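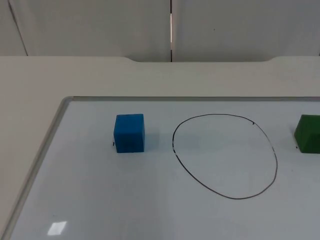

How much zoom do you need in a camera you'll carry all day?
Less than the box would like you to think. For streets, family, food and the odd church tower, a short zoom that opens wide and focuses quickly will get more pictures than a very long one, and you'll mind it less by teatime.

I came to that view slowly, and I came to it in Palstead, a town with steep steps, wet slate roofs and the best cheese scones I've eaten anywhere. I went up in May with two compacts in my coat. One was the Tovemach, a chunky little thing with a long zoom that whirrs out like a telescope. The other was the Wotard, which has almost no zoom at all and fits in a shirt pocket. I fully expected to come home in love with the first one. Who wouldn't want to photograph a weathercock from the far side of the river?

And I did photograph the weathercock! It was lovely fun for ten minutes. Then the cloud came down over the hill, the light went the colour of dishwater, and the Tovemach started to struggle. At the long end its lens lets in far less light, so the camera pushes up its sensitivity to cope, and the feathers on my weathercock turned to porridge. The Wotard, pointed at a man stacking crates outside the fish shop, sailed through it.

Ming-te Leung wasn't surprised in the least. She has taught evening classes in photography in the town for 11 years, and she sees the same thing every term.

"People arrive with a camera that can see the moon," she told me over the scones, "and what they want is a nice picture of their mum in the kitchen."

She makes her beginners choose one zoom setting and stick to it for a whole evening. They grumble, then they start walking about. They crouch. They go round the other side of the bandstand to see what's there. I tried it for an afternoon with a strip of masking tape over the zoom lever (crude, but it does the job) and I haven't enjoyed taking pictures so much in years. By the time I reached the harbour I'd made 166 frames and had stopped thinking about the camera altogether.

None of this means long zooms are silly. If your idea of a good Saturday is a bird hide or the touchline of a school rugby pitch, you need one and should get one with a clear conscience. But it's worth trying a simple test before you pay for all that reach. Go through your favourite pictures from the past year, the ones you'd print, and look up the focal length on each. Most photo programs will show it to you if you poke about in the information panel. I did mine on the train home and only 9 of them had been taken past the halfway point of the zoom. Two of those were of the same heron.

Handling is the other thing, and you can't learn it from a list of specifications. The Tovemach has a proper grip and a dial you can turn in gloves, and I adored both. It also takes a good long moment to wake up, push its lens out and find focus, and in that moment a dog can leave a puddle, shake itself and be gone. The Wotard is slippery as soap. I bought it a wrist strap on the first morning and have never taken it off. It is ready almost before I am, though, and its shutter is so quiet that the pigeons didn't look up.

Batteries deserve a mention too. Big zooms have motors, and motors are hungry. The Tovemach gave up shortly after lunch on a chilly day, halfway through a brass band, and I stood there with a dead camera while the cornets were being marvellous. Carry a spare in an inside pocket where it stays warm, and charge it the night before even if you think it's full. 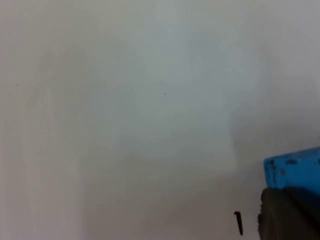
The man who mends them

Réjean Morin repairs compact cameras in a back room behind Dijkstra, the old hardware shop on the hill, and I could have stayed there until dark. There were trays of tiny screws, and a jar of rubber eyecups, and a radio playing dance music very softly.

What breaks? Zooms, mostly. Sand gets between the sections of the barrel, the motor strains against it, and the lens stops half out with an error message on the screen. He showed me one that had been to the beach once. When he turned the barrel by hand it crunched.

"Switch it off before it goes in the bag," he said. "And never pull."

He's a great believer in the zip-up sandwich bag, and so am I now. He also likes people to give the barrel a puff with a rubber blower before they switch off, so that grit isn't drawn back inside with the lens. Canned air he can't abide. It's far too fierce, and he has seen dust blown straight on to a sensor where there was none before.

I asked him which of my two cameras he'd take on holiday. He picked up the Tovemach, ran the zoom out and in a couple of times with his head on one side, listening, and said it sounded healthy. Then he put it down and spent a good while playing with the Wotard. He took a picture of his radio, and another of my boots, and asked whether it came in green.

I don't believe it does. Mine is black, already scuffed at the corners, and it came with me down to the quay at six the next morning for the boats coming in. The Tovemach stayed on the charger beside the bed. I'll take it out again in winter, when the geese are on the marsh and there's no getting any closer to them.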